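Umus: a word list of everyday British complaints

Umus is a plain text collection of 3,000 short complaints about trains, neighbours, soup, weather and the price of stamps. It was put together in Dradton, where material is plentiful.

What you get

complaints.txt, one grumble per line
topics.txt, the 30 topic names, in the order we thought of them
spelling.txt, a list of words we argued over

Where it came from

Everything was typed in from postcards sent to the Birnon letters page, with the paper's blessing. Names, streets and pets were taken out. The pets took longest.

Labels

Each line has a mood from 1 (mildly put out) to 9 (writing to the council). Two readers scored each line and a third settled the fights. Moods above 7 are rare in September and common in the week the bins change.

Known problems

Parking is over-represented. So is one particular hedge.
Sarcasm is labelled by hand and the hands did not always agree.
Lines 3 and 30 are the same complaint, sent twice, angrier the second time.

Working on it

Spread the cards on a flat surface, sort by topic, then type. Keep tea on a separate table.
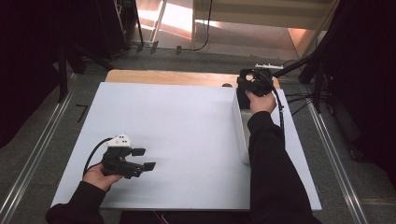
Licence and changes

Free to use, copy and mutter over. Please credit Umus. Last changed 4 Dec 2024, when "drizzle" was moved from Weather to General.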